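분실물 보관소의 회신

1. 접수

프로른콤(Prorncombe) 시 공공물품관리국 분실물과는 시청 별관 지하층에 있었다. 계단을 내려가면 긴 복도가 나오고, 복도 끝의 유리문에는 업무 시간과 민원 서식의 종류가 적힌 안내문이 붙어 있었다. 보존 기한은 접수일로부터 60일이었으며, 기한이 지난 물품은 규정에 따라 매각하거나 폐기하였다. 예외는 과장의 서면 승인이 있을 때에 한하여 인정되었다.

튜더 보이쿠(Tudor Voicu) 주무관은 이 부서에서 19년을 근무하였다. 그는 물품의 사연을 묻지 않는 것을 원칙으로 삼았다. 접수 대장에는 습득 장소, 습득 시각, 품명, 외관상 특징만을 기재하게 되어 있었고, 사연을 적는 칸은 애초에 마련되어 있지 않았다.

8월의 어느 오전, 알바라도(Alvarado) 선착장 관리소에서 상자 하나가 이송되어 왔다. 상자 안에는 편지 한 묶음이 들어 있었다. 봉투마다 수신인은 같았으나 주소가 없었고, 우표가 붙은 것은 한 통도 없었다. 보이쿠 주무관은 대장에 관리번호 3834호를 부여하고, 품명란에 "서신, 미발송"이라고 기재하였다. 외관상 특징란에는 "청색 끈으로 묶음. 끈의 매듭이 단단함"이라고 적었다.
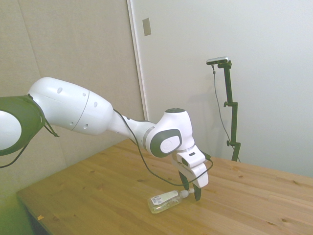

2. 열람 신청

같은 주 오후 네 시 무렵, 아티프 자프리(Atif Jafri)라는 민원인이 창구를 방문하였다. 그는 정장 차림이었고, 신분증과 신청서를 미리 갖추어 두 손으로 제출하였다. 신청서의 글씨는 반듯하였다. 다만 "신청인과 물품의 관계"를 묻는 항목에는 아무것도 쓰여 있지 않았다.

"이 항목은 필수 기재 사항입니다." 보이쿠 주무관이 말하였다.

"무엇이라고 써야 할지 모르겠습니다. 저는 그 편지를 쓴 사람이 아닙니다. 봉투에 적힌 이름이 제 이름이라고 들었습니다."

"누구에게 들으셨습니까?"

"선착장에서 표를 파는 분입니다. 상자를 열어 보고 제 이름을 알아보았다고 합니다."

보이쿠 주무관은 규정집을 펼쳤다. 제삼자가 작성하고 발송하지 아니한 서신의 소유권은 작성자에게 있었다. 수신인은 서신이 도달한 때에 비로소 권리를 가졌다. 그러므로 자프리 씨는 소유자가 아니었고, 편지를 열람할 자격도 없었다. 주무관은 해당 조문을 소리 내어 읽은 뒤, 사본을 한 부 만들어 민원인에게 교부하였다.

자프리 씨는 사본을 끝까지 읽었다. 그러고는 작성자가 찾으러 오지 않으면 편지가 어떻게 되는지를 물었다.

"보존 기한이 만료되면 폐기합니다. 서신은 매각 대상이 아닙니다."

"읽지 않고 폐기합니까?"

"읽지 않고 폐기합니다."

자프리 씨는 감사하다고 인사하고 복도로 나갔다. 보이쿠 주무관은 신청서에 반려 도장을 찍었다. 도장의 잉크가 마르기를 기다리는 동안, 그는 유리문 너머에서 민원인이 계단을 오르지 않고 한동안 서 있는 것을 보았다.

3. 조회

분실물과는 작성자를 찾기 위하여 통상의 절차를 이행하였다. 시 공보에 물품의 개요를 게재하였고, 선착장 관리소에 습득 경위를 조회하였다. 관리소의 회신에 따르면 상자는 비디코(Vidico) 섬으로 가는 여객선의 좌석 아래에서 발견되었다. 그날의 승객은 700명이 넘었고, 승선 명부는 작성하지 아니하는 노선이었다.

보이쿠 주무관은 회신을 기록에 편철하고 조회를 종결하여야 했다. 그러나 그는 추가 조회서를 한 장 더 작성하였다. 수신처는 비디코 섬의 스탠디스(Standis) 여관이었다. 묶음의 맨 아래 봉투가 그 여관의 봉투였고, 뒷면에 여관의 이름이 인쇄되어 있었다. 봉투의 겉면을 살피는 일은 외관 확인에 해당하므로 규정에 저촉되지 아니한다고 그는 판단하였다.

여관의 답신은 보존 기한을 엿새 남기고 도착하였다.

"귀 기관의 조회에 대하여 다음과 같이 회신합니다. 해당 봉투는 본 여관이 장기 투숙객에게 제공하던 것입니다. 청색 끈을 사용하신 투숙객은 한 분이 계셨습니다. 그분은 매일 저녁 식당의 창가 자리에서 편지를 쓰셨으며, 지난봄에 별세하셨습니다. 유품은 조카 되시는 분이 배편으로 가져가셨습니다. 그분께서는 생전에 편지를 왜 부치지 않으시느냐는 질문을 받으시면, 답장을 기다리는 일이 이제는 힘에 부친다고 말씀하셨습니다."

보이쿠 주무관은 답신을 두 번 읽었다. 대장에는 이를 옮겨 적을 칸이 없었으므로, 그는 별지를 한 장 만들어 첨부하였다. 별지의 제목은 오래 정하지 못하다가 "참고 사항"으로 하였다.

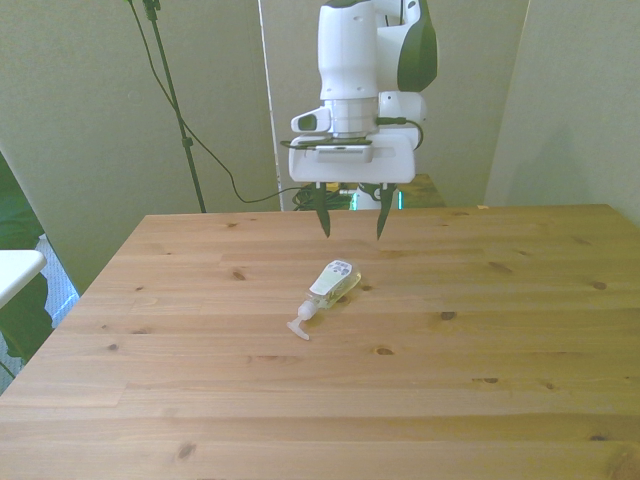
작업대 위쪽의 흰색 로봇 팔과 옆으로 놓인 투명한 펌프 용기

4. 처분

작성자가 사망한 경우 권리는 상속인에게 이전되었다. 분실물과는 여관이 알려 준 주소로 조카에게 통지서를 발송하였고, 사흘 뒤 전보로 답을 받았다. 전문은 짧았다. 물품에 대한 권리를 포기하며, 봉투에 적힌 분이 계시면 그분께 드려 달라는 내용이었다.

과장은 서면 승인에 앞서 한 가지를 물었다. 추가 조회의 근거 조문이 무엇이냐는 것이었다. 보이쿠 주무관은 근거 조문이 없다고 답하였다. 과장은 잠시 서류를 넘겨 보다가 승인란에 서명하고, 비고란에 "향후 유의할 것"이라고 적었다.

자프리 씨는 통지를 받은 다음 날 오전에 창구를 다시 찾았다. 이번에는 신청서의 모든 항목이 채워져 있었다. 물품과의 관계를 묻는 항목에는 "수신인"이라고 쓰여 있었다. 보이쿠 주무관은 신분증을 대조하고, 보관고에서 상자를 가져와 창구 위에 올려놓았다.

"물품의 상태를 확인하시고 수령인란에 서명하여 주십시오."

자프리 씨는 매듭을 풀지 않고 손끝으로 한 번 만져 보았다. 그는 서명을 마친 뒤, 이곳에서 한 통만 읽고 가도 되는지를 물었다. 민원인 대기석은 업무 시간 중 누구나 이용할 수 있었다. 주무관은 그렇게 안내하였다.

자프리 씨는 벽 쪽의 의자에 앉아 맨 위의 봉투를 열었다. 첫 장을 읽는 데 오랜 시간이 걸렸다. 보이쿠 주무관은 그동안 다른 민원인의 우산 두 점과 장갑 한 짝을 접수하였고, 정오가 되었으나 창구의 가림막을 내리지 않았다.

한 시가 조금 지나 자프리 씨가 창구로 돌아와 종이 한 장을 빌릴 수 있느냐고 물었다. 보이쿠 주무관은 서랍에서 백지를 꺼내 주고, 잠시 생각한 뒤 봉투도 한 장 함께 내주었다. 자프리 씨는 대기석의 작은 탁자에서 답장을 쓰기 시작하였다. 대장의 해당 난에는 "인도 완료"라고 기재되었다.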